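Notebook, textile room, Thursday

Started 8:40. Surnwood box opened on the side bench. Contents match the packing slip except for one pillowcase with no tag, which I put in the odd drawer until Preren answers. Water hardness strip read the same as last week, so no change to the dosing.

Wash 1. Darks only, cold, short cycle, Kivthorpe liquid at the low mark. Spin at the middle setting. Took 110 ml of liquid, which is more than the card says, but the card was written for the old drum. Lint trap nearly clean afterward. The black work shirt from the first box has lost color along the collar again. Cut a swatch from inside the hem and stapled it to the back page.

Wash 2. Reds and pinks, same liquid, same cycle, with a white cotton strip pinned in to catch any bleed. Strip came out with a faint blush at one end. I'd call it a pass, but Aldana Farías wants to see it in daylight before we write it up. Strip is in the envelope marked 16.

Drying. Rack by the window, no heat. Turned everything once before lunch. The Surdu jersey dries slower at the side seams than anywhere else, so anyone checking it should feel there first and leave the middle alone. The thick hem on the fleece was still cool to the touch at 2, so it went back on the rack and stays out of today's numbers.

Folding. Tried the order we talked about: sleeves in, then sides, then bottom up. Works on the shirts. On the thin knits the side flap creeps back open as soon as you let go, and pressing it down with a flat hand only holds it until the next fold. A slower second pass helped a little. Gave up on thirds for those and went to halves. For the cards, please write down which fold was used, because the last set only says "folded" and I can't tell what I'm comparing against.

Creases. Left the folded stack under the 5 lb board over lunch. Sharp lines on the cottons, almost nothing on the fleece. Will repeat overnight with the same board.

To do: reorder cotton strips, ask Preren about the missing tag, sew the loose corner on the press cloth, find out who has the good shears. The drawer label for knits has fallen off again and needs proper glue.

Laying out. I want the pieces side by side on the bed before folding, dark on the left, so the two can be compared without picking them up. A plain sheet would be better underneath, as the patchwork cover has so many dark lines between its patches that a crease is hard to judge against it. It matters less for the bright pink piece, where the fold along the left side and the puckers near the upper right corner show well enough. The very dark green one reads as nearly black, so check its folds by hand and note them before moving it.

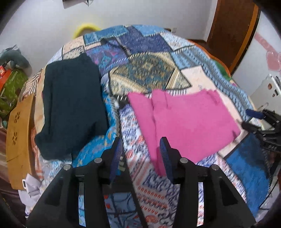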